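Home | News | Operations | Careers | Contact

Platform Safety Officer (two positions), Budley Interchange

Rillholm Rail Services is recruiting two full-time platform safety officers for Budley Interchange. Reference 264.

Duties
Officers supervise boarding and alighting on platforms 1 to 4, give the right-away signal to train crew, and respond to falls, medical incidents and trespass. Each officer completes an incident log before sign-off. Shifts rotate – early, late and overnight – and include public holidays.

Requirements
Current first aid certificate. Colour vision and hearing to the rail medical standard. Ability to stand for long periods. Previous rail experience is useful but not required. Training runs for 17 shifts under a senior officer and is paid at the full rate.

How to apply
Send a résumé and the names of two referees to Marites Yap, Station Operations, quoting the reference number. Applications close at the end of April. Questions about the roster go to Jamie Bainbridge on extension 730. 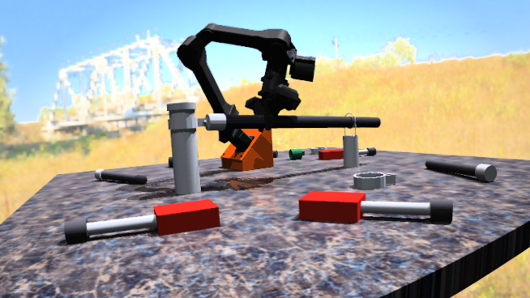
Shortlisted applicants will attend a medical and a one-hour interview at the Budley office. Travel to the interview is not reimbursed.

Recent items
Lift outage at Prunovent station
Revised overnight timetable
Signal technician, reference 244

© Rillholm Rail Services | Back to top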